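Guides > Desk and Workspace > Clellby Two-Tier Mesh Organiser > Part 2: Setting it up on your desk

Last updated: January

If you've come straight from Part 1, you should have the frame standing up by itself and both trays lying next to it. If the frame rocks, go back and even up the feet before you carry on. I skipped that on my first one and had to take the whole lot apart again, pens and all.

You don't need any tools for this bit except the little key from the packet. Allow 9 minutes, or a bit longer if your desk is as cluttered as mine usually is!

1. Clear the desk and give it a wipe. Crumbs and grit under the feet will scratch a painted top (mine has the marks to prove it).

2. Put the frame down where you think you'll want it, with the open side facing your chair. Don't push it hard against the wall yet — you'll want to get a hand round the back.

3. Slide the lower tray in first. It's the wider one and it's meant to stick out further than the one over it, so don't keep shoving in the hope that it'll go flush.

4. Tip the upper tray slightly, back edge down, and drop it into the frame. Press each corner until it sits level.

Note: the trays aren't interchangeable. If the upper one is rattling about, check you haven't left the clips in the packet. There should be 6, and the last two like to hide in the fold at the bottom.

5. Tighten the side fixings with the key, a half turn each, going back and forth between left and right. Stop when they feel firm.

CAUTION: Don't lift the organiser by the upper tray once it's loaded. Hold it by the frame, low down, with both hands. Better still, take the heavy stuff out first.

Now for where it should live. I've tried mine all over the place, and I like it towards the back on the right, with a good stretch of bare desk in front of me to write on.
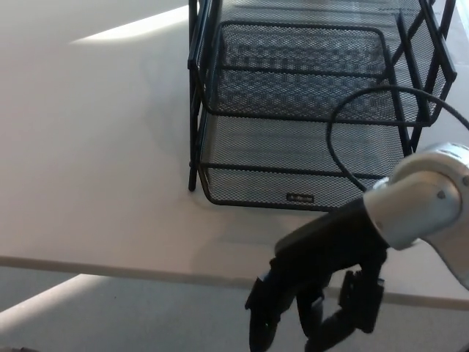

If you're left-handed you'll probably want to swap that round, and nothing in the frame minds which side you choose. What does matter is being able to reach the lower tray without leaning, so sit down and try it before you fill anything.

6. Load the lower tray first. Notebooks, the stapler, post you're pretending to deal with — anything with a bit of weight goes down there.

7. Put the light things up top. I keep sticky notes and my Howells pencil tin in mine. Very small things like drawing pins want a pot of their own.

Note: the desk needs to be at least 395 mm deep for all the feet to sit properly. On a narrow shelf it'll look fine right up to the moment you pull the front of the tray.

8. Go over the fixings again after 5 days of normal use. They do settle a little, and a quick nip with the key sorts it.

Cleaning: a soft dry paintbrush gets the dust out of the mesh much better than a cloth. For sticky patches use warm water and a drop of washing-up liquid, then dry it straight away so water doesn't sit in the corners.

Part 3 covers adding the Dollunby file rack at the side.

14 comments | 31 shares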